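Gonflé à bloc ou presque : le mini-compresseur Clenum de chez Pluston, après un hiver dans le coffre

Acheté en novembre pour remplacer mon vieux gonfleur allume-cigare qui faisait un bruit de tracteur. Batterie intégrée, prise 12 V en secours, écran, lampe. Je fais court, j'ai pas mal de choses à dire quand même. 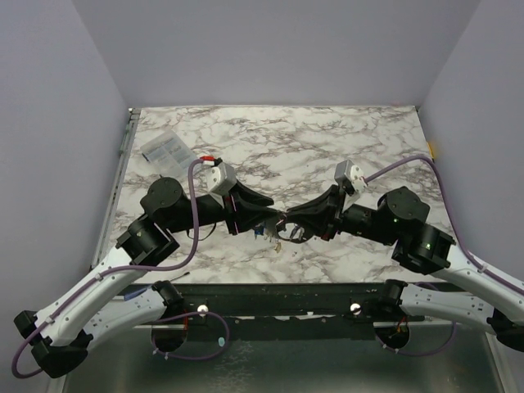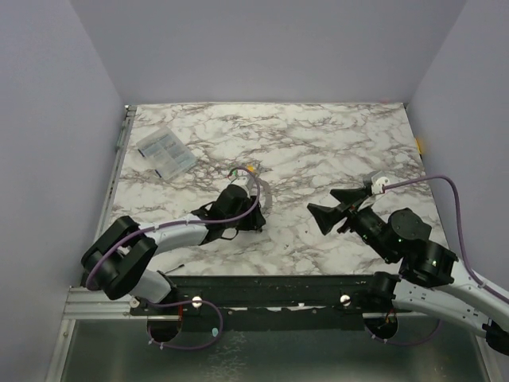

Le plateau effet marbre, blanc veiné de gris et de brun, sur les deux vues.

Premier truc : le flexible. Trop court. Sur une citadine ça va, sur le Lam (mon utilitaire, pneus plus hauts) faut poser l'appareil sur le bord de la jante ou le tenir à la main. Et il chauffe au raccord - j'ai mis un gant la deuxième fois. Raccord à visser, pas à levier. Plus lent mais ça fuit moins, on perd juste un petit pschit au dévissage.

Le gonflage maintenant. De 1,8 à 2,4 bars sur un pneu de berline, 154 secondes montre en main. Correct. Les quatre roues à la suite, il y arrive, la dernière un peu poussive. Par contre pneu vraiment à plat, oubliez la batterie, branchez direct sur le 12 V. Moteur tournant, dehors bien sûr.

Précision : comparé au manomètre de mon garage, il affiche un poil trop. 0,1 bar de plus que la réalité. Toujours dans le même sens donc je règle la consigne à 2,5 pour avoir 2,4 et voilà. L'arrêt automatique marche bien, jamais eu de dépassement.

Ce qui m'énerve :
- les unités qui reviennent en PSI à chaque fois que la batterie est vidée
- le bouton marche trop mou, s'allume tout seul dans la sacoche
- la notice, traduite n'importe comment, rien sur les embouts vélo
- charge en USB-C mais cable fourni ridiculement court

Ce qui va bien : la lampe, vraiment puissante. La sacoche rigide. Le poids, ça tient dans la boîte à gants (en poussant un peu le constat et les gants). Et le bruit, moins pire que l'ancien, mais à 7h du matin sur le parking j'ai quand même réveillé un chien.

Froid : en février il est resté plusieurs nuits dans la voiture par gel. Batterie tombée de trois barres à une. Remonté normalement après recharge à la maison. Je le rentre quand ça gèle fort, désormais.

J'avais hésité avec le Clollbridge 200, plus gros, plus rapide parait-il, mais sans batterie et il prend la moitié du bac de coffre. Pour quelqu'un qui gonfle des pneus de 4x4 ou de caravane, à regarder. La référence exacte du mien c'est le 402, attention il y a une version d'avant avec le même boîtier et pas d'arrêt automatique, vérifiez sur l'étiquette dessous.

Note : 4 sur 5. Un flexible plus long et je mettais le maximum. Je le garde, et j'ai commandé l'embout à levier à part, je dirai si ça fuit.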